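Chapter 4
Salt, Sugar, Smoke: Keeping Food Before the Fridge
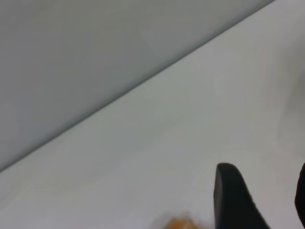 Start with the problem. Food goes off. Milk in a day or two in summer, fish faster, a side of pork maybe a week if the weather is kind. Every household before refrigeration had to plan around that, and most of the cooking we now call "traditional" comes out of that planning. Flavour came second. We forget this because we grew up liking the flavour.

Chapter 3 covered grain and dry storage. This one covers wet foods: meat, fish, fruit, milk. Harder to keep, more valuable, more ways to go wrong.

What you should get from this chapter
Why water matters more than temperature in most old methods.
The difference between dry salting, brining and pickling (students mix these up every year).
How sugar does the same job as salt, and why it came later for ordinary people.
What smoke does and what it doesn't do.
How to read an old household book without being fooled by it.

Key words: brine, cure, ferment, osmosis, pellicle, potting, rancid, water activity. Definitions at the back of the book. Learn "water activity" first, the rest lean on it.

4.1 A pantry in October

Picture a farmhouse kitchen near Borkuren, after the harvest. The pig has been killed. Neighbours are over to help, and they'll go home with a share. Nothing is eaten fresh except the liver and a few scraps for the pan. Hams go into dry salt. Belly too. Trimmings get chopped for sausage, fat is rendered down and poured over cooked meat in crocks to keep the air out. Two days of work, and then months of eating it.

The best record we have for this district is the household book kept by the Verbruggen family, begun in 1558. It's a working book. Stains, crossings out, three or four different hands. Győző Mészáros edited the version we use here and his notes are worth the trouble, especially on measures. A "pot" in the early pages is not the same as a "pot" later on. Don't convert without checking his table.

One entry, in modern spelling:

"Rub the legs well and lay them skin down. Turn them every second day. Pour off what runs out and do not be sparing with the new salt."

That's the whole recipe. No weights, no finishing time. The writer assumed you'd stood beside someone and watched it done. Orsolya Pálfi makes this point in her essay on kitchen writing (see Further Reading): the book reminds, it dosen't teach. Keep that in mind for every source in this chapter.

4.2 Why salt works

"What runs out" is the clue. Salt on the surface draws water from the meat. Bacteria and moulds need water too, and once enough of it is gone, or tied up with salt, most of them slow down or stop. The meat is still full of nutrients. The microbes just can't get at them.

Pure water has a water activity of 1.0. Fresh meat sits very close to that. A dry cured ham is well below, and that's why it can hang in a cool room without spoiling. Note that it isn't sterile. Some organisms cope with salt quite happily, and a few of them are wanted, for flavour and colour. More in 4.5.

Brining is slower at the surface but more even. The meat sits under the salt water so air is kept away as well. Pickling adds acid, either poured in as vinegar or made on the spot by fermentation. Cabbage makes it's own. Same crock, same shelf, different chemistry.

Before you go on

Weigh out 200 grams of sliced cucumber. Toss with a spoonful of salt, leave in a colander over a bowl for an hour, weigh the cucumber again. Write down both numbers and keep them, you'll need them for the worked problem at the end of 4.3.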